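Cloth folding demos with hand-held grippers: how varied should the starting states be?
Posted in Data Collection, 19 July 2022

Posted by halfhitch_83

I've been gathering demonstrations for a policy that flattens and folds small cloth items on a table. It's two-handed, with a hand-held gripper in each hand, a camera on each gripper and another one at head height. There's no robot in the loop at this stage. The arms come later.

So far I have 297 episodes of one task, which is to take a crumpled cloth, open it out flat and fold it in half twice. I trained on all of them and the result is uneven. If the cloth starts in a loose pile near the middle of the table, the policy usually gets it open. If it starts closer to a corner, or with most of the hem tucked underneath, the grippers go to roughly where the edge would normally be and close on nothing, or on a single fold halfway along.

I think the trouble is in how I reset. I pick the cloth up by the middle, drop it, and start recording. It seemed random to me at the time, but when I looked at the first images of every episode side by side they were much the same.

What I'd like to know:

Should I throw out the old episodes and start again, or add to them?
How do other people randomise the start without it becoming a chore?
Do I need more cloths, or more positions of the same cloth?

I'm using the Zalport recorder and the standard Urnetti training scripts, no changes apart from the image crop.

Posted by greywattle

Don't throw them out. They're good episodes of one part of the problem and you'll want that part covered anyway. Add about 100 that are deliberately different and retrain on the lot, then look at where it fails before you collect any more.

For resets, write the starting states down on cards and shuffle them. I use 23 cards. Some are positions (near left corner, far edge, half hanging over the side), some are shapes (bunched, rolled, folded once badly, twisted) and a few are a combination. Draw a card, set the cloth up as it says, put the card away, record. When the pile is finished, shuffle and go again. It adds a few seconds to each episode. Dropping the cloth from a height feels random, but your hand does the same thing every time, and you've already seen that in your own first images.

A few other things that helped with cloth:

Start each episode with the grippers open and clear of the cloth. If you begin with a corner already in the jaws, the model never learns the approach.

Keep the failed grabs, as long as you recover from them. If you miss the hem and go back for it, leave that in. I used to cut those episodes and the policy would miss once and then hover. The ones I do delete are where I dropped the cloth on the floor or stopped to fix something.

Go slower than feels natural near the edge of the cloth. At full speed there are very few images between "open" and "closed", and that's the part it most needs to see.

On cloths, I'd do positions first. One printed cloth taught my model to look for the print. That was fine until the cloth was flipped and the plain side was up, so put face-down starts in your cards as well. After that, add a plain one and one in a darker colour.

Last thing, check what your gripper cameras can see when you're working close. With the fingers low over the fabric, most of the view can be the middle of the cloth, with the hem off to one side or missing altogether. The head view tells the model where it is on the table. If you've turned that one off to save space, turn it back on. I take one still from each view at the beginning of a session and keep them with the notes, so I can tell later if a camera has moved.

Gripper view and head view, same session:

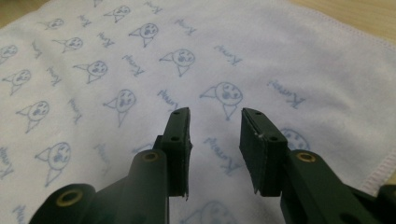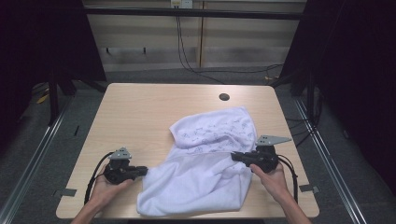 Posted by southbank_tin

Agree with most of that. I'd add more than 100 but it depends on your table.

We had the same trouble on the Havlíček project with tea towels and it was mainly the crop. The default crop in our config took a slice off both sides of the gripper image and that was where the edge of the towel was half the time. You say you changed the crop, so look at that first, before you spend a day recording. Set it back to full width, retrain on what you've got and compare.

I've no experience with cards. We just had two people taking turns, one messing up the cloth and one recording. Works all right but you need two people.

Posted by ferry_lane

Different question but on the same subject, so I'll put it in this thread. We're labelling cloth episodes at Stolix and have five people recording. Should each person's episodes be kept in a separate set, or can they all go in together?

Posted by greywattle

Put them all in together for training, but store the operator as a field on every episode. People fold differently. One will always start with the left hand and another will shake the cloth out first, and if two styles conflict badly you'll want to be able to filter one out and retrain. Agree on the order of folds before anyone starts recording, write it on a sheet by the table, and leave the small habits alone.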